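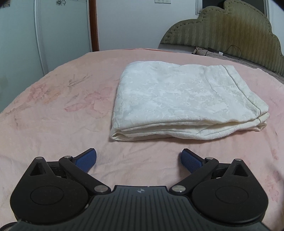 Weerasinghe, Course Tutor, Household Linen Care

Print this page | E-mail this page

Filed under: Course handouts > Bedroom work

Unit 4: Folding and storing the bed cover
April, by Weerasinghe

These notes go with the practical class at the Hunthorpe room. Please read them before you come.

A cover with a woven pattern in one colour needs a little attention. On white cloth the leaves and flowers show only by their shine, so it is easy to lose the right side. Turn the cloth towards the window and look for the glossy parts. The plain border is your second guide. When it lies straight along one end, the fold is probably straight also.

Fold on the bed, with the sheet pulled smooth first. Bring the hem to the hem, smooth from the middle outwards, then fold again. Keep the thick rounded fold on one side and all hems on the other. Small loops at the corners should be pushed in by hand, or they become hard creases in the cupboard.
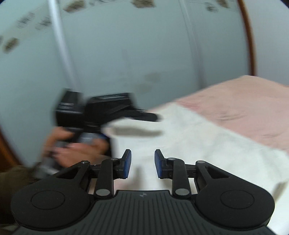 Storage space is the subject students ask me most about. The shelf in the Clavero cupboard is 100 cm wide, and one thick cover takes more of it than you expect. Measure your stack before you carry it. If it is too wide, open the cover fully and begin again; do not squeeze it. For this second attempt, you should first move any blanket away so that you have the whole surface.

For the next class: write half a page on how you store covers at home. Bring one pillowcase.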